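Why Does Cloth Crease?
By Fenna Verhoeven, Harkumgate Science Pages 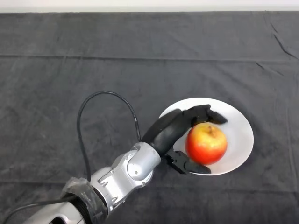 A dark gray cloth on a tabletop. The long crease runs across its upper third.

A crease is a line where cloth has been bent sharply and has not gone flat again. Cloth is made of fibers, which are very thin threads. When cloth is folded, the fibers on the outside of the fold are stretched a little. The fibers on the inside are squeezed. If the fold is pressed for a long time, for example at the bottom of a stack, the fibers settle into the bent shape.

A wrinkle is less regular. It forms where cloth is pushed or bunched, and it often slants. A fold crease is usually straight.

Fuzzy cloth can look patchy even when it is all one color. Its fibers point in different directions, so some send more light to your eye than others.

Heat and moisture loosen many kinds of fiber. Steam can relax a crease for this reason. Ask an adult before using an iron or a steamer.

Try it: Fold a cotton napkin in half and put it under a heavy book for 2 hours. Open it on a table and find the crease. Mist it lightly with water, smooth it with your hand and let it dry. Compare the line before and after.

Words to know
Fiber: a very thin thread.
Crease: a line left by a fold.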